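4. Elevator waits and failed boardings

Wait time first, then boardings, then what the night staff told us. Setup is the same as in the previous section: Drastent delivery units, stock firmware, the Kirance elevator bridge talking to the building controller over the local network. Virevard has four elevators, but the robots may only call the two on the service side. Log covers 1849 ride requests. A request starts when the unit sends its call and ends when it reports wheels clear of the car on the target floor, or when it gives up.

Waits during the day are longer than we expected from the simulation. Most of this is meal carts. The simulator treats the service elevators as empty outside of robot calls, a bad assumption in any working hospital and one we should have caught earlier. Late at night the measured waits and the simulated waits are close enough that we stopped tuning. Between the two there is an awkward stretch around shift change where the numbers jump all over the place and we don't have a good model for it.

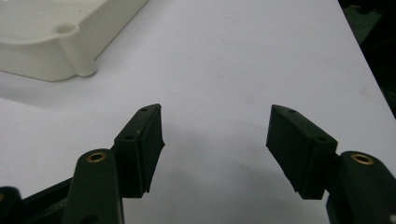

Boarding is a seperate problem. A unit can get its elevator quickly and still not get on. The planner checks the car floor with the front laser once the doors are fully open, and if the free area is smaller than its own footprint plus margin, it backs off and calls again. Margin was set to 30 cm on all units. Too much, probably. Several refusals we watched in person were cars with a single person standing near the rear wall, plenty of room by eye. Person usually held the door. Robot did not move. Person let go of the door, doors closed, robot called again, same elevator came back.

We counted a boarding as failed if the unit was still on the origin floor after its second call. Using first calls only makes the rate look much worse and mixes in cases where the doors closed early for reasons on the building side. Esko Saarinen argued for the stricter count and the argument is a fair one - staff see every missed elevator as a failure, whatever the planner thinks. Both counts are kept in the log files so readers can choose.

Reflective rear panels caused a smaller group of refusals. One service car has a polished back wall and the laser returns there are poor below knee height. The unit reads this as an unknown region and unknown is treated as occupied. Matte film on the lower panel fixed most of it. Should be in the installation checklist, in our view, next to door timing and sill height.

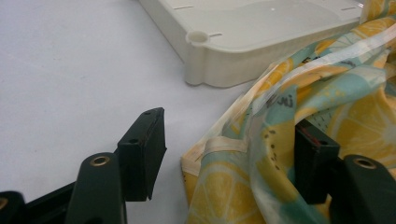 Door timing then. The bridge can ask for a door hold but the controller is free to ignore it, and during fire panel tests in March it did ignore it, every time. We dropped those requests from the wait figures but left them in the boarding figures, since the robots did get the doors open and did fail to board. A hold of over 30 seconds sets off the buzzer in the car. Staff hate the buzzer. Amna Satti, who went through the incident notes, found more complaints on the buzzer than on blocked corridors, which surprised all of us.

Interviews were short and done on shift, so treat as background only. Three themes came up. Staff on the lower floors had mostly stopped noticing the robots. Staff upstairs noticed them a lot, mainly as something parked in front of the elevator. Porters had worked out that pressing the call button for the robot is pointless, as the unit only boards on its own call, and wanted this written on the shell somewhere. The waiting spot was moved sideways along the wall halfway through the study after the second complaint. Wait times did not change. Complaints did.

Manipulation is outside this section, none of the units here have arms. 

Figure 6. Shallow white tray with a small red-lidded can standing in it, printed fabric in front, a hand-held gripper on either side.
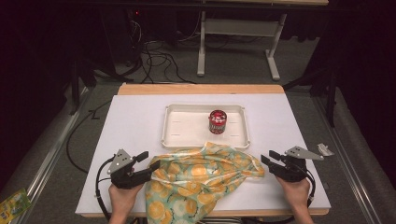 Next, the effect of giving robots a lower priority than carts. We tried this with a simple rule: if a cart call is pending on the same side, the robot call is held back until the cart has been served. Abla Geagea wrote the rule into the bridge config, no change on the robot side. Cart waits dropped to what porters remember from before the robots. Robot waits at lunch went up sharply, and a few lab samples arrived late enough that the lab phoned. So the rule now has a exception for samples flagged urgent at loading. It depends on somebody setting the flag, and compliance with that we did not measure.

Comparison with the earlier Awan site is limited. Fewer floors, one service elevator, older controller with no hold request at all. Refusal behavior looks alike, waits do not compare. Logs from there have gaps where the bridge restarted, and we have not tried to fill them in. Per-floor tables are in the appendix, with the first-call failure rates listed next to the second-call ones.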